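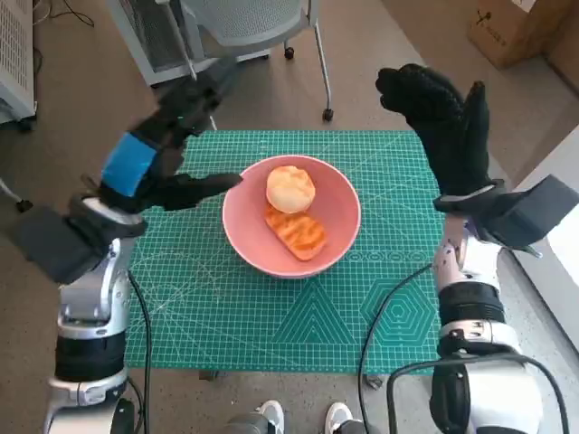

A round pink bowl holding a pale yellow bun, on a green cutting mat.

Clokness bread ring

The Clokness bread ring is a coiled straw tray used in the hill district of Clokness for carrying buns and flatbreads from a shared oven to the home. It is made of rye straw bound with split bramble, has a low rim and no lid, and is usually sold with two loop handles. Most written accounts call it an ancient craft. The evidence for this is thin.

Origin claims

The standard story, repeated on market signs and in at least one school booklet, holds that the ring has been woven in the district for 800 years. Its source is a pamphlet by the amateur historian Svyatoslav Pasichnyk, who cited a monastery inventory listing "straw for bread." The entry does not mention weaving, a tray, or a ring. Melaniia Boiko, who later read the same inventory, argued that the straw was more likely bedding spread under loaves in a storeroom.

The oldest ring that can be traced to a maker came from a farmhouse in the village of Chornovol and was owned by the grandmother of Stefaniia Polishchuk. Family members have given different dates for it over the years, and the straw has been repaired so often that little of the first coil may be left.

Construction

A weaver soaks the straw overnight, then winds it outward from a tight center knot. Each row is stitched to the one before it with bramble bark pulled through by a bone or metal awl. A full-size ring takes 20 rows, and a small one can be done with fewer. Older pieces have uneven stitching and often no handles at all. The loop handles now treated as a mark of the true Clokness style do not appear on any ring known to predate the weekly craft market.

Claimed properties

Sellers often say that rye straw "breathes" and keeps bread fresh for days longer than a bowl or a tin. Arash Hashemi compared 40 buns stored in rings and in covered crocks and reported that those in the rings went stale first, as might be expected of bread left in an open tray. His trial was small and has not been repeated. The claim still appears on the tags.

Present use

Few households in the district bake in a shared oven today, and most rings are bought as wall decorations or fruit trays. Some of those sold under the Clokness name are woven elsewhere and have only the handles added locally. There is no label or register to tell them apart.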